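Galerie: Behälter und Einbauten, Standort Ollstead

Stand: 11. Oktober 2021

Die Galerie gehört zur Zustandsaufnahme der Großbehälter am Standort Ollstead. Erfasst werden Innenflächen, Böden und Einbauten. Außenflächen und Untergestelle stehen im Prüfblatt und werden hier nicht wiederholt. Die Bezeichnungen folgen der Bestandsliste Desalitz, laufende Nummern ab 300.

Innenflächen und Boden

Grauer Behälter, Blick steil von oben, Wände matt blaugrau. Die schräge Innenfläche vor der Rückwand ist im oberen Bereich weißlich. Im unteren Bereich ist die helle Oberfläche abgetragen, die Grenze verläuft unregelmäßig und stufig. Darunter liegt Grau frei, dazu dunkle Kratzer und senkrechte Streifen. Der Boden zeigt beigeweiße Scheuerstellen, überwiegend in der Mitte und nach rechts hin - die beiden kleinen dunklen Löcher liegen links und rechts im unteren Bildbereich. Auf dem Boden ein blass gelbgrüner Ball.

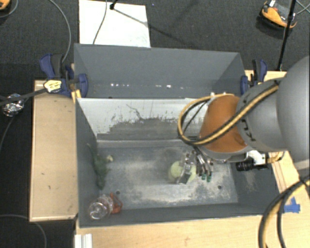 Einstufung

Abtrag auf geneigten Innenflächen wird nach Ausdehnung eingestuft, Farbunterschiede allein gelten nicht als Mangel. Stufe 1: einzelne Kratzer, Oberfläche geschlossen. Stufe 2: zusammenhängender Abtrag, Untergrund sichtbar. Stufe 3: Riss, Ausbruch oder bleibende Verformung. Ab Stufe 2 wird die Fläche bei jeder Durchsicht erneut fotografiert, möglichst mit gleicher Blickrichtung. Lichtreflexe auf den Wänden sind bei der Auswertung von Abtrag zu unterscheiden, im Zweifel gilt der Befund am Behälter.

Reinigung vor der Durchsicht

Staub mit weicher Bürste lösen und absaugen, danach feucht nachwischen. Keine Scheuermittel. Haftet ein heller Belag nach dem Wischen weiter am Boden, wird er im Prüfblatt als Belag geführt - nicht als Abtrag. Löcher im Boden freihalten.

Bestand und Ablage

Liste Desalitz, Blatt 712. Aufnahmen in voller Auflösung liegen im Archiv Ojeda, Kantenlänge mindestens 2000 Pixel. Ältere Bilder aus dem Projekt Skistuveo sind dort getrennt abgelegt. Nächste Durchsicht: Januar.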